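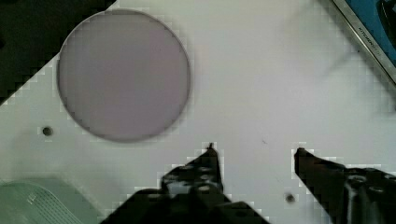 1. "Feeding tube refusals soar 177 percent in Heddale nursing homes." You've probably seen this one by now. It was all over my feed Thursday and my aunt had sent it to me twice before lunch. I read the report it comes from. I have questions.

2. The report is from Merkaretti, a consulting shop. It was paid for by Avach, which runs nursing homes in the county and would very much like the rules on advance directives rewritten. The news story gets to that in the second to last paragraph.

3. What's being counted is forms. A resident signs a paper saying no feeding tube if it ever comes to that. Most people who sign one will never be in the spot it covers. "Refusals" makes it sound like people turning away food at the bedside, and the story lets you think so. 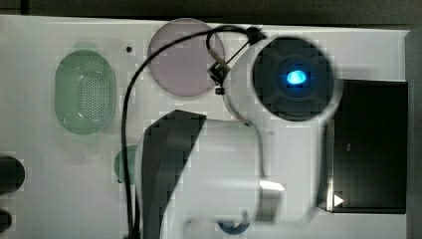

4. When did the county start requiring homes to file these forms? Three years ago, in May. Before that they sat in a drawer at the home, if they existed at all. So year one of the "surge" is also year one of anyone having to send them in. The report mentions this in a footnote and moves on.

5. Only 14 homes filed anything that first year. The report doesn't say how many filed last year, and it doesn't give the raw number of forms for either year, just the percent. I looked through the tables twice. If you have 177 percent you have the two numbers you got it from. Print them.

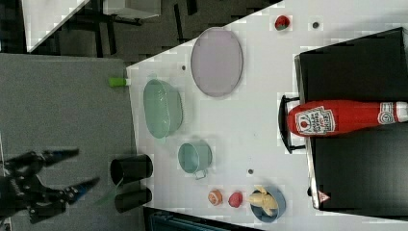

6. Small starting counts do this all the time. One big home changes its intake packet, adds the form, and the county total jumps. It doesn't take much of a push. Think of that little green thing by the edge of the white table, already sticking out a bit past it. I wouldn't hang a law on a number sitting like that.

7. Now the scary quote, that families "felt steered." It comes from a survey of some 135 relatives. Picked how? Avach sent out the invitations. The exact question isn't in the appendix either. I'm not saying they weren't steered. I'd like to see what they were asked.
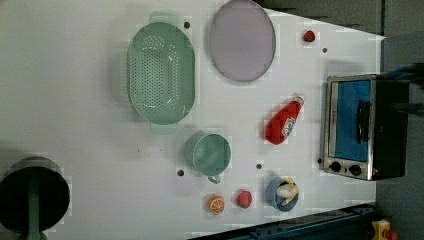
8. And I'd ask the same of the other side. The Afolabi review, which everybody who likes the current rules is posting back at them, says there's "no sign of pressure." It talked to administrators. No residents, no night staff. Of course it found no sign of pressure.

9. One more gripe. Both camps keep bringing up the county's 1949 care home ordinance as if it settles things. I read that too. It covers kitchens, fire doors and visiting hours. Advance directives aren't in there.

10. There may well be a real problem in some of these homes. A rushed intake meeting, a stack of papers, a tired daughter signing where the sticker is. I can believe that easily. So pull the forms, check the dates, see who was in the room.

11. The county hearing takes written comments until the end of the month. Mine asks for the raw counts by home and by year. If anyone has already gotten them out of the county, please send them my way and I'll post them whichever way they point.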